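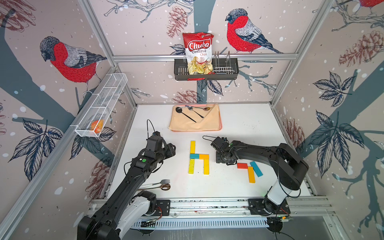 Slide 1. The Larkdale table, letter blocks in progress

Okay, hi everybody! Leave this one up while people find seats. Two arms, one table, and a whole lot of wooden blocks – that's been my life since we moved the project to Larkdale.

Say up front: the job is spelling with blocks. An operator drives both arms, we record every joint and every camera, and that's one example. We have 1,889 of them so far. The first 600 came from the old Zistside setup and I'll get to why I trust those less.

Point at the H. It's five blocks, and the crossbar is two laid end to end, so you get a seam right where the letter needs to be straight. People love to fuss with that seam. Please let them fuss! The little corrections are the good stuff, and we threw plenty away early on by trimming for speed.

Ask the room: who would leave the tray and the spoons on the table? (Wait for hands.) We do. I want the model to see clutter it isn't supposed to touch.

Next slide.

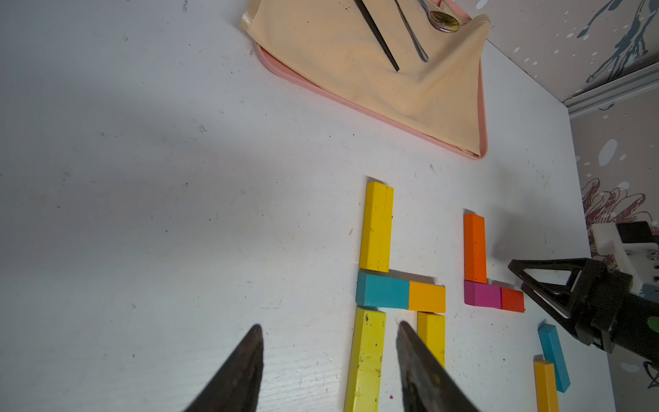 Notes and slides by the Brarilar data team, 2019-03-20

Same job, now from the wrist. Look how close the fingers are to the yellow blocks, and there's an L next to the H in this view. The other gripper is coming in from the right.

The wrist view is where Vahidi, our labeling tool, earns its keep. Each operator does 25 examples a session, then stops for 12 minutes. Tired hands make weird data – tell the elbow story if there's time.

Skip the loss curves if we're running long. Questions, then the sign-up sheet for April.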